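Home | Reviews | Methods | Hardware | Contact

Last updated: Nov 18, 2025

Review: Panura, a method for learning to pick from few demonstrations

By Blandine Delaunay

I have used Panura since June in our small laboratory, and I think I can now give a fair opinion. Panura is a training method, with code, for grasping policies. You record demonstrations by teleoperation, and the method cuts each one into an approach part and a contact part. The two parts are learned separately. The authors claim that this saves a lot of data when the objects are of different kinds.

The installation was not difficult. The manual is short, and the chapter on calibration assumes you already know Ornstead, the older package on which it is built. I lost two days there.
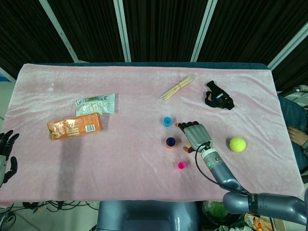 Our test was single picks from a mixed table. I trained on 706 demonstrations, and then on 1128, to see how the result changes. In each session we wanted hard things and soft things near to each other, so a tennis ball lies beside three small plastic cups, and the crinkled snack package is on the same cloth as the bundle of sticks. With the smaller set, the policy was already good on the ball and acceptable on the cups. With the larger set the cups became reliable, but the packages improved very little. Glossy plastic is still the weak point of the method.

The contact part is where Panura is really strong. The fingers close more slowly and correct themselves in a way I did not get with Misteo, which I used before. The approach part is ordinary. If you change the table cover, you should expect to record again.

Training took one night on one card. The paper used 3000 demonstrations, and I can't say if our packages would become better with so many.

I give it four out of five. I recommend it for groups with a hand with fingers and not much time for recording.

Comments (3)

Aminu Eze: Did you freeze the image encoder? With Ellwood I got worse cups when I did.

Blandine Delaunay: Yes, frozen in both runs. I will try without.

gripnotes: The calibration chapter cost me a week, so two days is good.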